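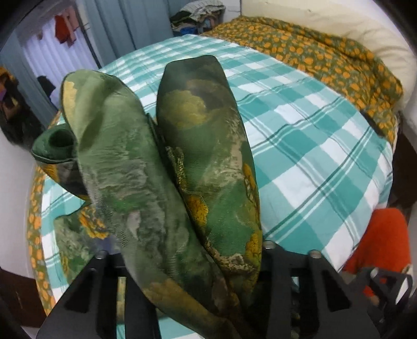

Fig. 1. Green silk scarf with a printed landscape, folded. The plaid sheet behind it comes up again under "Checks and stripes."

Household Textiles, Evening Course
Handout for Session 2: Folding and Storing Printed Scarves
Verena Kälin, Kevilwood

Welcome back, everyone, and thank you for carrying so many lovely things up the stairs last time. Hermine Fuchs asked me to put the folding part in writing, so I have tried to do that, with a few detours (you know me by now).

Looking before folding
Spread the scarf on a made bed, if you have one free. Look at the print in daylight and again under a lamp. A landscape print changes a great deal with folding: in Fig. 1 one side shows pale sage and gray-green, while the other is a darker forest green with olive and mustard clouds and golden-yellow foliage. I could look at that foliage all evening! Try two or three folds and see which part of the picture you would like to meet when you open the drawer.

Edges
Many scarves have a rolled edge, and you can see one curling at the far left in the figure. Please don't press it flat with the iron. Let it keep its little roll, and fold a finger's width away from it. If there is metallic thread, as along the seam between the two folds in Fig. 1, keep the crease off the thread as well.

Putting away
Fold loosely, lay a sheet of plain tissue inside, and keep silk on top of the pile, never under sweaters or blankets. Refold along new lines each November, or whenever you change over the closet. My aunt used old pillowcases as scarf bags and I still do.

Checks and stripes
A plaid cloth is a great help when folding, as you can line up your edges against the stripes. The turquoise-and-white one in the figure would do nicely. A busy floral blanket is harder on the eyes, so turn it back first.

For next time
Bring one scarf and one square of cotton, 100 cm if you can manage it. Luzius Moser is bringing the tissue, and Aurelia still has the Steiner pattern book if anybody wants to borrow it. We start with hems.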